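3. Collection of demonstrations

Demonstrations were recorded by Henrique Frade and Marjan Amini at the Drirkadville lab during April. Each one was driven by hand through the Brurkar teleoperation software, with joint angles, gripper opening and wrist camera images saved at the same rate. A recording was kept if the operator completed the task without releasing the controls. Of the recordings kept, 235 were used for training and 13 were held back for testing.

Thin plastic bags were chosen as the main object type. A bag has no fixed shape, and the fingers often disappear into its folds, so the position of the opening must be judged from partial views. Light coming through the film also changes the apparent colour of whatever is behind it.

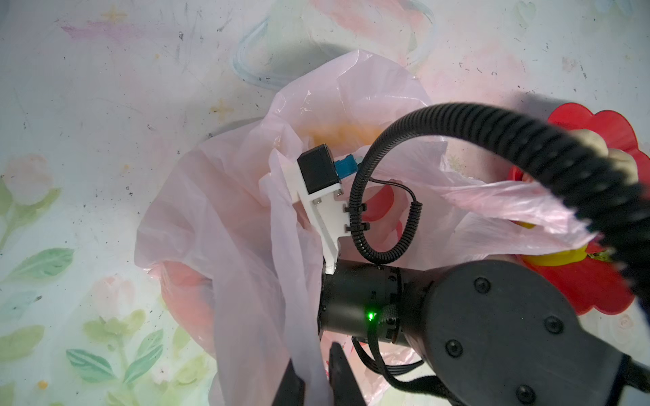
Start positions were varied between recordings. The operator crumpled the bag again by hand, put it down at a new angle and moved the arm back to its home pose. Printed table coverings were used as well as plain ones, following a remark by Waldemar Makowska that the first model had learned the edge of the bench.

Two faults affected the data. The wrist camera dropped images when its cable was twisted, and three recordings were removed for this reason. The two operators also closed the gripper at different speeds. No correction was made for this; the effect on the trained model is given in section 4.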